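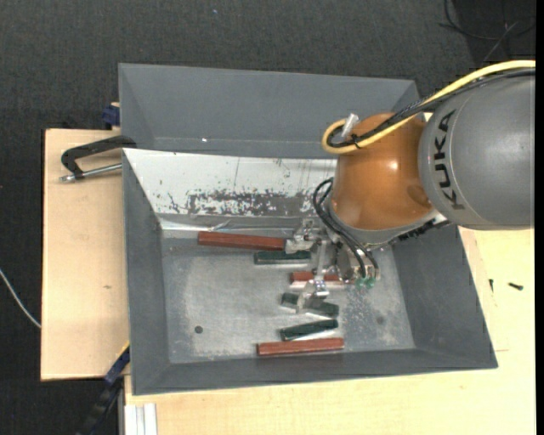 Robot cells > Safety and good practice > Bin picking on a bench: what do the rules want from me?

Do I need a fence for a bin-picking cell that only moves little bars?

Posted by Telma Alarcón, Thursday, July 28, 2022

I have inherited a bin-picking job from a colleague who has gone to Olivares and left me a folder called FINAL_final. The picture at the top is the arm going in for a bar. It's a KUKA, the bars are reddish-brown and dark green, and the bins are held to the woodwork with clamps, a decision that predates me.

It works well enough for us to have started arguing about paperwork. My manager says that because the parts are light, the whole thing is "basically collaborative" and we can skip the guarding. Our integrator, Borner, says the opposite and has quoted for a fence that costs more than the bins, the bench and my goodwill put together. I would like to be somewhere between these two people.

What I want to know is:

- does the weight of the part make any difference to whether you need guarding?
- are clamps acceptable for holding the bins, or will an auditor weep?
- what is the sensible way to deal with cables that run along the outside of the arm?

We are in the UK, if that matters. The cell is for development at the moment, but there is talk of moving it to the Kalden line, where there will be people walking past with trolleys.

Jordan Mottram
(accepted)

Your manager has weighed the wrong thing. The part is a small piece of the sum. What hits you is the arm, plus the gripper, plus whatever speed somebody typed in on a Friday. A metal gripper with blocky fingertips is also a far nastier thing to meet than a foam block of the same mass, as it puts all the force into a small patch of you.

"Collaborative" describes an application, so you can't get there by owning a certain arm or by picking up light things. You do a risk assessment of the whole cell: arm, tool, part, bins, bench and the person with the trolley. ISO 10218 is in two parts, the first for the robot and the second for the system and its integration, and part 2 is the one you'll be living in. ISO/TS 15066 covers the collaborative side, with limits for different parts of the body. Read those limits before anybody says "basically" again.

If the arm isn't a power-and-force-limited type, assume it needs to be kept away from people while it runs in automatic. That can be a fence with an interlocked gate, or a scanner or light curtain set back far enough that the arm has stopped by the time you arrive. Measure the real stopping time with the real gripper on. Our first cell for Kanero took 344 milliseconds to stop, which was a good deal longer than the number in our heads, and the scanner had to be moved back while everyone avoided eye contact.

On clamps: fine for development, poor for anything permanent. If a bin shifts, your taught positions and your collision model are both wrong and the robot won't know. For the Kalden line I would bolt the bins to a frame and pin them so they go back to the same place after cleaning. Until then, mark the clamp positions and put a check on the start-of-shift sheet.

On cables: run the arm slowly through its full range, wrist at both extremes, and watch every loop. You are looking for anything that pulls tight, rubs, or could hook the rim of the bin. Leave enough slack for the worst wrist position, fix the bundle at proper points, and limit the joint in software so the program can't ask for more than the cable has. Then write down what limit you set. The next person to inherit your folder will thank you, or at least swear at somebody else.

And keep loose bits off the bench. Screws left near a bin find their way into the bin, and then you have a vision problem as well.

dresspack_dave

Just buy the fence. We spent six weeks trying to prove we didn't need one and the meetings cost more than the fence did.

Also check your air. If the gripper needs air to hold on, what happens when the pressure goes? Ours used to let go. Very exciting for the person emptying the next bin.

K. at the back

Not sure I agree about the clamps, we have had the same two on a test bench since April and they haven't moved. But we don't have people going past. I would ask Borner for a second quote with a scanner instead, and get them to show you the risk assessment they based the first one on. If they haven't done one yet, you've learned something for free.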